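Lenari Community Help > Teaching by Hand > Cloth and Soft Things

Teaching cloth folding with two hand-held grippers – what do I do about the hand that isn't doing anything?

posted by mothwing_kay

Hello everyone! I've been reading this board for ages and finally have something to ask, so please bear with me, I do go on a bit.

I'm putting together a set of demonstrations for a folding task. I hold one gripper in each hand, each with its own camera, and I fold a piece of cloth on the table while everything records. I'd done plenty of picking up cups and blocks with just one gripper before this, and that went so nicely that I thought cloth would be more of the same. Well! I have 52 folds recorded so far, and when I play them back they look like they were done by four different people. Sometimes my left hand goes first, sometimes my right, and quite often one hand just hovers while the other one tugs, because I'm standing there making up my mind.

The cloth is a light mesh one, pink and blue panels with purple trim, and it's a slippery little devil. If I pull one side before the other side is held, the whole thing walks across the table.

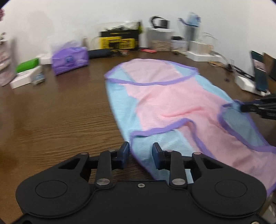

Does the hovering matter?

I've been told two different things on this. One person said the policy will learn to hover too, and another said it all averages out if you record enough. I'd also love to know whether I should always start with the same hand, and whether I should throw away what I have and begin again. I was hoping to be finished by June, so I'd rather not lose the whole lot, but I'll do it if that's the sensible thing. Thank you so much for reading all this!

posted by oldbobbin

Welcome, and don't be hard on yourself, everybody's first cloth set looks like that.

Yes, the hovering matters. The robot only has what the cameras and the hand positions give it. It can't tell that you paused to think, so it sees a gripper held open over the cloth for a while and learns that this is part of the job. Then when you run it, it gets to that same spot and sits there. I had a towel task on the Wurum arms that would stop over the near edge and wait, sometimes for so long that I went and put the kettle on.

What helped me was deciding on the whole fold before touching anything. I say it out loud, silly as it sounds – "right corner, left edge, lift, over, down" – and I do it three or four times without recording until my hands stop asking questions. Then I record. One hand pinches, the other closes straight after, and they move together from there. Go a bit slower than feels natural, but keep moving.

Pick one hand to start and stay with it for the whole set. You can add the mirror version later as its own batch, once the first one works.

As for what you have, I wouldn't bin it. Watch them all through (make a cup of tea first) and keep the ones that follow the order you settle on. Do vary how the cloth is lying at the start, though. A few rumples and different angles are good for it. It's the order of your hands that wants to stay steady.

posted by strachan_bench

just record more. I did 50 for a napkin and it was fine

posted by pintuck

I agree with nearly all of what oldbobbin says, and I'd only add something about the slipping. Mesh has so little weight that it follows whichever gripper moves first. I bring the second gripper down and close it before the first one starts to pull, even if the first has to hold still for a moment. A short wait with the fingers closed on cloth has never given me any trouble. It's the long open-fingered waits that I cut.

Also, check both camera views before you keep a take. With thin fabric it's easy to think you've got hold of it when the fingers have closed on nothing but table, and you won't always notice from standing height. I lost most of an afternoon to that on a Fokbridge scarf task, and I was quite cross with myself.

Do come back and tell us how the new batch goes!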